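Fandiswood Stuhl Cludura im Test: heller Holzstuhl für Küche und Werkraum

Juli 2020

Seit gut einem Jahr stehen bei uns mehrere Stühle der Reihe Cludura von Fandiswood. Gekauft wurden sie über den Onlinehandel Brekport, bezahlt haben wir sie selbst. Sie werden täglich benutzt, beim Frühstück, mittags und auch für Arbeiten am Tisch. Der Bericht gibt den Stand nach dieser Zeit wieder.

Lieferung und Aufbau

Der Stuhl kommt in einem flachen Karton. Sitz und Lehne sind vorgebohrt, die Schrauben liegen in einem Beutel bei, ein Inbusschlüssel ebenfalls. Die Anleitung besteht aus 2 Seiten mit Zeichnungen und kommt ohne Text aus. Bei einem Stuhl saß eine Bohrung leicht schräg, die Schraube ließ sich mit etwas Druck trotzdem eindrehen. Alle Schrauben sollte man erst locker ansetzen und zum Schluss festziehen, sonst kippelt der Stuhl auf glattem Boden.

Material und Verarbeitung

Sitz und Lehne sind aus hellem Schichtholz, die Kanten sind rundum abgerundet. Die Maserung bleibt sichtbar und fällt von Stuhl zu Stuhl verschieden aus. Der Lack ist seidenmatt. Bei hellem Licht zeigt er einen weichen Glanz, Fingerabdrücke sieht man kaum. An der Unterseite ist der Lack dünner aufgetragen, dort fühlt sich das Holz etwas rau an.

Alltag am Tisch

Bei uns wird viel Brot gegessen, und entsprechend viel landet auf den Sitzflächen. Krümel lassen sich von dem glatten Holz mit der Hand abwischen, Ritzen oder Nähte gibt es auf der Fläche nicht. Butter und Marmelade gehen mit einem feuchten Tuch ab. Ein Rotweinfleck, der über Nacht stehen blieb, ist noch als schwacher Rand zu erkennen. Scheuermilch würde ich nicht verwenden, sie macht den Lack stumpf.

Auch in einem hohen, weißen Raum wirkt das blonde Holz freundlich, und zu einer Scheibe Weißbrot mit goldbrauner Kruste passt es farblich ohnehin.
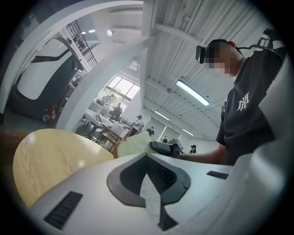
Sitzkomfort

Für eine Mahlzeit ist der Stuhl bequem. Die Lehne gibt etwas nach und stützt den unteren Rücken. Nach zwei Stunden wünscht man sich ein Kissen. Wir haben die Auflage von Nseir probiert, sie rutscht auf dem Lack und braucht eine Antirutschmatte.

Haltbarkeit

Nach einigen Monaten mussten die Schrauben an der Lehne nachgezogen werden, seitdem ist Ruhe. Die Filzgleiter waren nach kurzer Zeit durchgescheuert, Ersatz gibt es im Baumarkt.

Plus: leicht zu reinigen, schöne Maserung, gute Kanten
Minus: schwache Filzgleiter, raue Unterseite, Bohrungen nicht immer sauber

Wertung: 4 von 5 Punkten. Für die Küche würde ich ihn wieder kaufen, für den Schreibtisch nicht.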